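From the Ullby Workroom: the little board by the back bench

September always gets me tidying. I suppose it's left over from school days, all those sharpened pencils and new notebooks, and by the second cool evening I find myself down in the workroom with a cup of tea, opening drawers and wondering how on earth we came to own so many tape measures. Those of you who have been reading this newsletter for a while will remember last year's business with the paint cans (I still have a shirt I can't wear in company). This year the project is smaller and a good deal cleaner, I'm glad to say. We now have a white pegboard for the small hand tools, the ones that used to live in a heap in the blue crate.

I do mean a heap. You'd reach in for a screwdriver and come up with a paint roller, and then you'd have to put the roller somewhere, and that somewhere was usually on top of whatever the next person wanted. Noemi Santoro, who teaches the furniture repair evenings on Caltar Street, told me she once spent 20 minutes hunting for a scraper and ended up using an old ruler. I was mortified. The pegboard came home with me from Fankhauser's that same week. 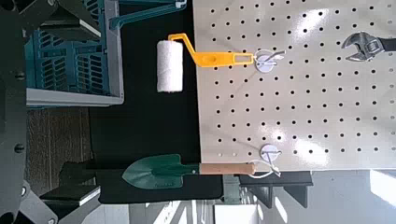 I'd been putting off buying one for ages, thinking a board was only for people with a proper garage and matching everything. But the small ones are lovely! We spent 70 dollars on the whole business, and that took in the board, a good supply of white hooks and a bag of cord for making loops. The cord has been handier than I expected. A wooden handle with a hole in the end can go on a hook with a bit of cord through it, and the garden trowel hangs that way very happily. The roller was easier still, with a slot in its yellow handle that slips right over the hook.

Where things go is a matter of taste, and I've had letters about it already (thank you, and please keep them coming). My own feeling is that the longest things want the top, so the adjustable wrench is up there along with the scissors. The shorter tools take the lower hooks, where you can get at them without leaning over the bench. I hung everything up, stood back, changed my mind, drank my tea and moved the roller, and then of course I had to move the screwdriver too.
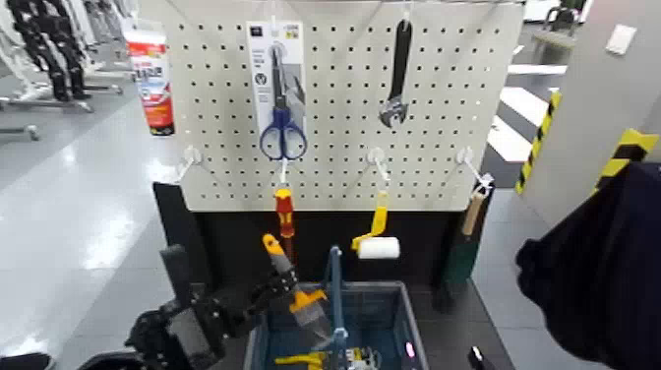

The other thing I'd say, if you're thinking of doing this at home, is to work from one crate at a time. I made the mistake of emptying two drawers and a toolbox onto the kitchen table the first evening, and supper was eaten standing up. With a single crate you pick something out, find it a hook, and go back for the next. If you lose heart halfway you've still got a few things hung and the rest all in one container, and you can go to bed with a clear conscience.

Some of you have asked about the scissors, which are the pair with blue handles, still on their card. They're spares. A card with a hole at the top hangs as well as any tool, and I like knowing there's a fresh pair waiting when the old ones have been used on sandpaper once too often. You know who you are.

I'd also leave a little air between neighbors. A scraper is wider than you think once it's blade down, and the roller sticks out sideways and wants room for its elbow. I started with the hooks far too close together, and everything clinked.

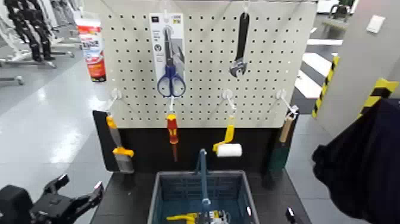 Putting things back

We don't have many rules down here and I'd like to keep it that way, but please do hang a tool up again when you've finished with it. If you can't remember which hook it came from, any free one will do. Wipe the trowel first, please, and give the roller cover a proper wash and let it dry right through before it goes up. A damp roller on a white board leaves a mark, as I found out at home with my first one. 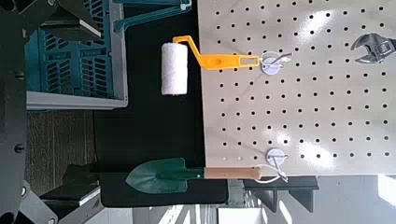 If a tool is loose in the handle or past its best, leave it on the bench with a note and I'll take a look at it. Old Mr. Seletti left us his good wood glue when he moved to be near his daughter, and I've been looking for an excuse to open it.

The workroom is open until nine in the evening all through the month, and the kettle is on the shelf by the sink. We could use a few more large hooks if you have any sitting in a drawer, and a second wrench, a small one, would be very welcome. Drop them in the box inside the door, and put your name on the slip so I can thank you in the next issue.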